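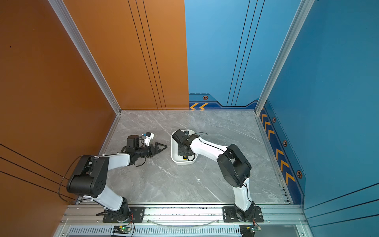

Week 4: Paying for stuff in games

Okay, settle in. Last week we finished loot tables, and I promised we'd get to money this time. I know half of you have strong feelings about it because I read your survey comments. Good! Bring them to section. For now I want everyone using the same words, so we don't spend the whole hour arguing past each other.

Before we start, a reminder that your economy sheets for the practice game (the fishing one) go in the shared folder. If your file is still called "sheet final final 2" please rename it. I open them on a small laptop and they all look the same.

Two kinds of currency

Most games with a store run at least two currencies. The soft one you get by playing: gold, scrap, shells, whatever fits the world. The hard one you mostly get by paying. Designers keep them apart so that a player with a lot of free time can't flood the paid side, and so the paid side can be priced without wrecking the crafting costs.

In our running case, Trikeck, the soft currency is salt and the hard currency is pearls. You earn salt from every dive. Pearls come in packs of 100 and 200 from the store, and you also get 4 for finishing a weekly chart. That weekly trickle matters a lot more than it looks! It teaches the player what a pearl can buy before they've ever seen a checkout screen, and it makes the pearl counter in the corner feel like it belongs to them.

The leftover problem

Say the hat you want in Trikeck costs 80 pearls. The smallest pack is 100. You buy it, you get your hat, and now there are 20 pearls sitting there, which won't buy much of anything. So you either forget them or you start thinking about the next pack.

I'd like you to have an opinion on this one. Some designers call it harmless rounding, and some (me, on most days) think it's a small trick played on the customer. If you were pricing the hat, what would you do? You could sell it directly for money. You could price it at 100. You could add a few cheap things to the store so that leftovers have somewhere to go – dyes are the usual choice, or little boat flags. Write down which one you'd pick and what it does to the rest of the store, because every one of those choices moves something else.

Cosmetic, convenience, power

I sort store items into these three bins. Cosmetic is the easy one, hats and paint. Power is easy too: a harpoon that hits harder than anything you can find by diving. The messy bin is convenience. A bigger bag is convenience. Faster travel is convenience. But suppose the bag is tiny to begin with, so small that every dive gets cut short... is the big bag still a convenience, or did somebody break the game a little and then sell you the repair?

Tritau is the one to look at here. It's a co-op shooter with over 80 weapons and no store at all, and players still complain in June, every time the seasonal patch lands, that the storage chest "feels like it's about to be sold to them." Nothing is for sale! But the chest is small and the drops are constant, and people have learned what that usually means. Keep that in mind when you set your own bag sizes. Players read your numbers for motive.

Passes

A pass is a track of rewards that you unlock by playing during a season, normally with a free row and a paid row. Lebrun, the kart racer we played in lab, has a pass that never expires. You buy the season once and you can finish it whenever you like. Compare that with Brimier, where the track closes when the season does and whatever you didn't reach is gone.

Both sell well enough to keep going, so please don't write "the Brimier way doesn't work" in your paper. What changes is the feel of logging in. I liked Lebrun better after two weeks away, and I played Brimier more often while its season was on (I also resented it a bit by the end, if you want the full picture).

For section

Pick one item from your fishing game and price it in soft currency, then in hard currency. Tell us which bin it's in. Then swap with the person next to you and try to argue that it belongs in a different bin. Bring your sheet on paper or on a screen, either is fine, and leave the pass design alone until next week.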